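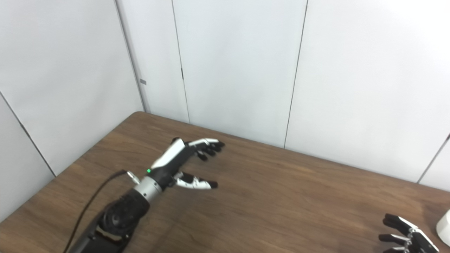
4 min read

The kitchen table is a flat surface on legs, intended for meals and used for everything else. It differs from the dining table mainly in status: the dining table is kept for guests, while the kitchen table is where people are fed, lectured and shown the power bill.

Origins

Early domestic tables were often boards laid across trestles and cleared away after eating, a habit modern households have not kept up. The fixed table won out once there was a room to leave it in. Its colour was usually that of whatever timber was to hand, later darkened by tea.

Construction

Solid timber tops swell and shrink across the grain with the seasons, so a careful maker fixes them to the frame with buttons or slotted brackets. A less careful maker uses glue and moves interstate. The regional maker Predevberg built a plain four-legged model for 21 years and altered it once, in July, by adding a drawer too shallow for cutlery. Its rival Lornent sold an extending version whose spare leaf was generally found behind a wardrobe by the next owners of the house.

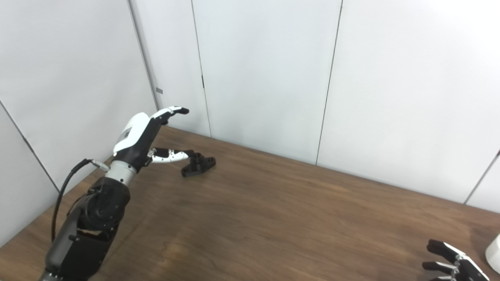

A brown wooden tabletop near a wall.

Placement

Writers on the home disagree about whether a table belongs in the centre of a room or against the wall. Hélder Bragança, in his long and rather cross survey of household furniture, favoured the centre and devoted 4 pages to people who did not. The wall position saves space but costs a side of seating – a loss most families assign to the youngest.

Care

Oiled surfaces need occasional re-oiling, and varnished ones need coasters, which are bought and then kept in a cupboard. Rings left by hot mugs are a blemish on a new table and character on an old one. The boundary between the two has never been settled, though second-hand dealers tend to place it just before the item they are selling.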